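**Flindeo hand-held gripper, plus the folding policy that comes with it**
31 January 2024

I have had the Flindeo on loan for a bit under a season, and I'm now being asked whether the lab should buy four more. My answer is at the bottom, and it is mostly yes, with grumbling.

For those who missed the seminar: you carry the thing about by its handle, do a household job with it, and the recordings are used to train a policy that a proper arm then runs on its own. Lina Sabbagh's paper claims that 300 demonstrations of folding, gathered in ordinary homes, beat a much larger pile gathered on one lab bench. I believed this about as much as I believe battery life figures. So Ignacio Ulloa and I set out to check it, with two units and a great deal of other people's laundry.

## In the hand

It's light enough to use for an hour and heavy enough that you'll mention it at dinner. The trigger is good. The handle was shaped for somebody with larger hands than mine and, I suspect, fewer opinions.

The pads on the fingers matter more than anything else in the box. On cotton they are splendid. On towels they are nearly too keen, and you have to learn to let go on purpose. The real trial is anything slippery and stuffed, where the fabric slides one way and the filling goes another. Padded coats account for most of my swearing in the audio track (there is an audio track; I found this out late).

What works is to press both fingers down into the coat and only then close them, so that you have hold of some padding as well as the shell. Skimming the surface gets you nothing but a polished coat.

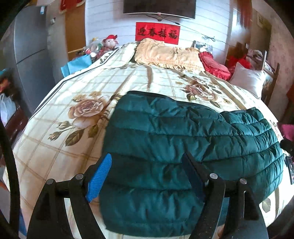 ## The method, or what we could make of it

We trained on 3,649 clips, then again on the 300 chosen for variety: different beds, different covers, different clutter. Both policies went on the same arm and were given the same garments.

The small, varied set won on beds it had never met. It wasn't close with shirts. With puffer jackets the two were equally poor, in different ways. The big-set policy folded confidently in the wrong place, while the varied one dithered over the sleeves like a guest deciding whether to help with the washing-up. Patterned bedspreads upset the first one badly and hardly bothered the second, and I'd call that the main finding. Jurgita Paju thinks it's down to lighting. She may be right, and she is welcome to hoover up another month of data to prove it.

I'd trust the ranking. I wouldn't trust the size of the gap, as one of us chose the garments and he is fond of shirts.

## Gripes

- The calibration routine has to be repeated whenever you change pads. The manual says "occasionally".
- Bolt heads on the fingers catch on loose knits. I owe somebody a cardigan.
- Syncing to the Painemal software failed twice without saying so, and we lost a whole flat's worth of work.
- The carry case is a lovely object that doesn't hold the charger.

## Would I buy it

Yes, for soft goods in real rooms. If all your work is rigid things on a table, the older Favby does the job and you won't miss the fancier pads. Get spare pads with the first order – ours went smooth sooner than I'd have liked, and the replacements take until April.

Four is still too many. Get two, and spend the rest on bus fares to more people's bedrooms, preferably phrased better than that on the ethics form.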